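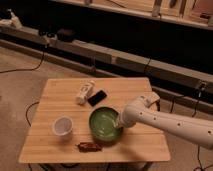 A table is for putting things on, one reader wrote in after my last column, and if you have to think about it harder than that you own too many columns and not enough cupboards. Fair. I laughed. I still think it's wrong.

My argument, again, quick as I can. The small table is the worst piece of furniture in the house for tidy people and the best for everybody else, and we should stop clearing it every night. Let it hold a bowl. Let it hold a cup. Let the bottle and the little black thing stay out until morning.

I got 3,289 words of mail on this, pasted together. Most of it cross. One letter from Trotbridge was 2,000 words by itself, mostly on coasters.

What the cross letters have in common — they all treat a bare top as the normal state and everything else as a lapse. Where does that come from? Catalogs, I think. The Grivham one came in August with a slatted table on the cover and not so much as a spoon on it. Lovely grain. Who eats there?

A big bowl on a small table does a job. It gives the other stuff something to sit around. You reach for it without looking, stuff goes in, stuff comes out. Take it away and put it in the cupboard with the rest and you've got a bare top for one evening and then keys, mail, a sock. I've tried it both ways. 30 days clear, 30 days not. The clear month I spent more time walking things back and forth than I did sitting down.
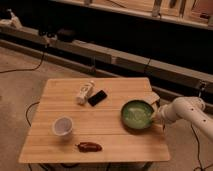 And the walking is the part that gets left out of the tidying books. Tekleab Home printed a chart a while back, minutes per chore, and putting away wasn't even on it. Wiping was. Wiping a bare table takes no time, sure, but you paid for it the night before.

Now the other side, becuase there is one. Bottles that fall over. Cups too near the edge, kids, elbows, cats. I give you all that. Push the cup in a bit. If something rolls, put it in the bowl, it's what the bowl is for. Slatted tops catch crumbs in the seams and I have no answer there except a stiff brush on Saturdays or whenever you remeber.

A woman at the Zarkeck flea market told me she sells more trays than anything, and people buy them so the mess looks like it was meant. I bought 2. They're leaning behind the door.

So no, I'm not clearing it tonight. Letters to the usual place, and please, not the coasters again.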